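Section 4: Recording your first batch of examples

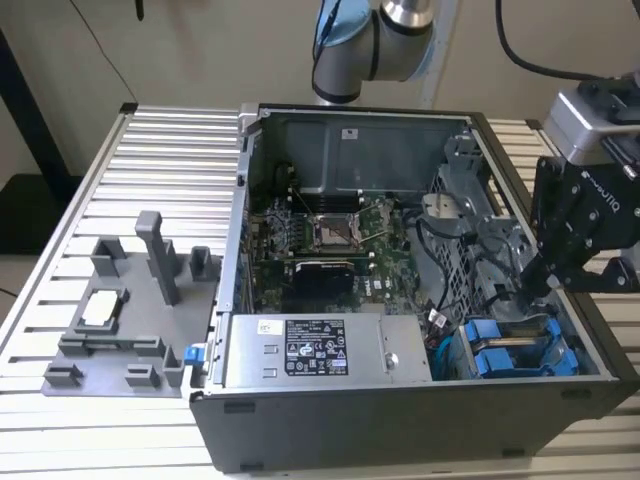

Vuvmont left a comment under the last version of this section, saying that the old advice to record everything in one sitting had given them a set where the afternoon examples were all sloppier than the morning ones, and could the guide please say so. Fair point, and it now does (see step 9).

Right, so by now you've got Kunus installed, both arms have been through the start-up check in Section 3, and the tower is lying on its side with the panel off. I'm going to take you through the processor task because it's the one I know best, but the steps are the same if you're teaching it memory or cables. Set aside a morning for it – the first dozen tries always take ages.

Before you start

1. Put the fixture plate to the left of the tower and bolt it down to the slots in the table. I've tried clamps and I've tried tape, and both let it creep.

2. Lay the processor in its recess on the plate. Check the corner mark is where your task sheet says it should be.

3. Open the retention bracket on the socket and leave it open.

4. In Kunus, make a new session and give it a name you'll understand in a month. Mine was called "test new 2" and I've regretted it ever since.

CAUTION: Switch off at the wall and unplug the tower before either arm goes near it. Keep your hands out of the case whenever the arms are live, even if they look parked.

Recording

5. Press Home and wait for both arms to settle. Kunus shows a green bar when it's happy.

6. Press Record, then drive the arm through the whole job: reach, grip, lift, carry across, lower, let go, back away. Go at a pace you could keep up all day. If you rush, the model learns to rush, and it's much worse at it than you are!

7. Press Stop as soon as the arm is clear, then mark the try as Good, Poor or Bin. Poor means it got there but you wobbled. Bin is for anything where you bumped the case, dropped the part or forgot what you were doing (it happens).

8. Put everything back as it was in steps 2 and 3, and go again.

9. Stop after 6 good ones and have a proper break. When you come back, watch the last one through before you record the next, so your style doesn't drift over the day.

NOTE: Don't bin every Poor. A try where you go in slightly crooked and then straighten up is worth a lot, as the model gets to see how to recover. I keep those in a separate folder called Recoveries and mix them in later.

How many do you need?

More than you'd like. My first set for this task had 177 examples and the arm would hover over the socket looking for it. The one we ship as the Huaranga starter set has 598 recordings, of which 548 are marked Good, and that's enough to get going with. Add your own on top, made on your own table with your own lights on.

Mixing things up

10. Every so often, shift the tower by a finger's width or turn it very slightly. Leave the plate where it is.

11. Change the light now and then. Blinds up, blinds down, the overhead lamp off. A shiny case looks quite different to the cameras from one hour to the next.

12. If two of you are recording, swap over often and put your initials in the session notes.

CAUTION: Never move the tower between Record and Stop. Kunus won't notice, and you'll have an example that teaches something daft.

If it goes wrong

The gripper closes on nothing: the plate has probably shifted. Check the bolts, then run Find Plate from the Tools menu.

The bar stays amber after Home: one arm is waiting for the other. Press Release, nudge the joystick and press Home again.

The file is tiny: a camera has dropped out. Bin the try, unplug that camera, count to ten and plug it back in. On the Vimthorpe controller you'll need to restart the session as well.

When you've got your batch, leave the arms homed, press Export and go on to Section 5, where we check the files before training.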